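4 Preparing the first meal with the Cuvasero bread maker
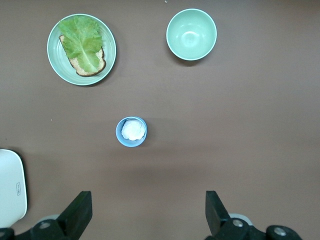 Fig. 4-1 Serving suggestion: a slice of bread with lettuce.

Before you use the bread maker for the first time, please read section 3 (Placing and connecting). The steps in this section are for the basic white loaf, program 1. For other programs see the table in section 6.

4.1 Baking the loaf

1. Take the pan out of the machine. Turn it a little to the left and lift it by the handle.
2. Push the kneading blade onto the shaft until it stops.
3. Pour the water in the pan first, then the flour, then salt and sugar. Make a small hole in the flour with your finger and put the dry yeast inside it. The yeast must not touch the water before the program begins.
4. Put the pan back and turn it to the right until you hear a click.
5. Close the lid. Press MENU until the display shows 1.
6. Select the loaf size 1,000 g with the SIZE button and press START.

Note: The total weight of all ingredients must not be higher than 1,764 g, also with the large pan Vundstead (sold separately).

Note: During kneading the machine can move a little on a smooth table. Keep a free space to the edge.

CAUTION: The lid and the steam openings become very hot. Do not cover them with a towel.

4.2 Removing and cooling

1. When the signal sounds, press STOP and pull out the plug.
2. Open the lid and lift the pan with dry oven gloves.
3. Turn the pan over and shake it gently. If the loaf does not come out, wait five minutes and try again.
4. Check if the kneading blade is still inside the bread. Remove it with the hook supplied.
5. Let the loaf cool on a rack for 90 minutes before you cut it. Warm bread tears under the knife.

CAUTION: Never use a metal knife or fork inside the pan. The coating will be damaged and this is not covered by the warranty.

4.3 Keeping the bread

Store the loaf in a cotton bag or a bread box, at room temperature. For freezing, cut it in slices first. If the display shows E:01 after baking, see section 8.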